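## Loading your Pirix washer

Before your first proper wash, have a good tidy round the machine and give yourself room to swing the door right back. You'll be glad of the space once your arms are full, I promise! The Pirix holds a generous load, but a drum stuffed to the brim never rinses as nicely as one with a bit of air in it.
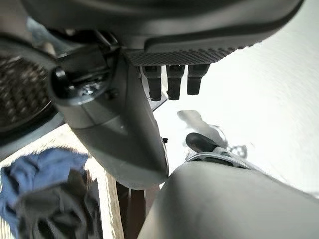
Sort your washing into lights and darks, and keep new navy or black things away from anything pale for the first 2 washes.

1. Empty every pocket, and do up zips and hooks so they don't catch on the rubber seal.
2. Carry the darks over on a tray or in a basket, and hold it close up to the open drum so that stray socks have less far to fall.

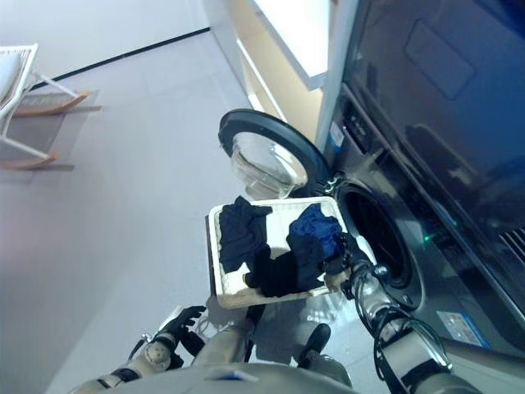

3. Feed the garments in one at a time, shaking out any that have bunched up (jeans are terrible for this).
4. Run a finger round the seal, then push the door until it clicks.

**Caution:** Never lean on the open door or rest a full basket on it, as the hinge may bend.

**Note:** Dark clothes come out best from a cool wash at 600 spin, turned inside out.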